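Bed as a work surface

The bed as a work surface is the use of a made or half-made bed for household jobs that belong, in principle, somewhere else. It is most often associated with the folding of laundry, but also takes in wrapping presents, sorting receipts, packing suitcases and laying out the contents of any box that has lost its lid. The practice is found wherever there are beds, and is older than the ironing board it has largely replaced.

Background

A queen bed offers more flat space than most kitchen tables and has the further attraction of being soft, so that dropped items make no noise. It is also, for much of the day, unoccupied. The home economics writer Sulastri Rahman, in her household manual Sinaga, calls it "the largest table in the house and the only one you have to clear before you can go to sleep". Rahman recommended that folding begin no later than 2 in the afternoon. Her readers, judging by the letters reprinted in the second edition, began at nine at night.

Folding

Small items are generally dealt with first, as they give a quick impression of progress. Large pieces of thin woven cloth are left until last and cause most of the trouble. The usual method is to spread the piece out, find two corners, lose one of them, and start again from the middle by pinching up a fold and shaking it. Thin fabric keeps its creases when pinched this way, and the wrinkles run outward from the grip. Flattening them by hand moves them to the other side of the bed.

The Binel fold, named after the guesthouse where it was taught to new staff, avoids the problem by working from one long edge in thirds. It requires a clear bed. A looser version, the Wekinia roll, requires only that the finished bundle fit in a drawer and that the drawer be shut quickly.

Colour is a minor consideration, though a pale sheet underneath makes dark or bright cloth easier to see. It does the same for stains.

Accumulation

A bed in use as a work surface seldom holds one job at a time. Chargers, cables, empty boxes, instruction cards and electronic gadgets are put down "for a minute" and tend to settle near the headboard, where they are out of the way of the folding and directly in the way of the pillows. Arnel Cabanatuan's household survey, carried out one May across 18 flats, recorded 2,565 objects on beds, of which nearly half were not textiles. Cabanatuan noted that in 14 of the flats there was a perfectly good table in the next room. The tables were not surveyed, being full.

Interruption

Folding on a bed is easily abandoned, the means of doing so being close at hand. The manual advises standing throughout, and warns against kneeling beside the mattress or leaning on it "to rest the arms". Unfinished loads are commonly moved to a chair at bedtime and returned to the bed in the morning, a cycle known among readers of Sinaga as the Monday pile.

See also

Chair, clothes
Grorkix (folding board)
Ironing, avoidance of
Linen cupboard

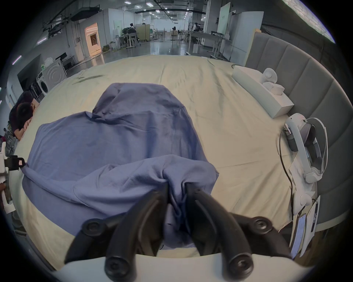
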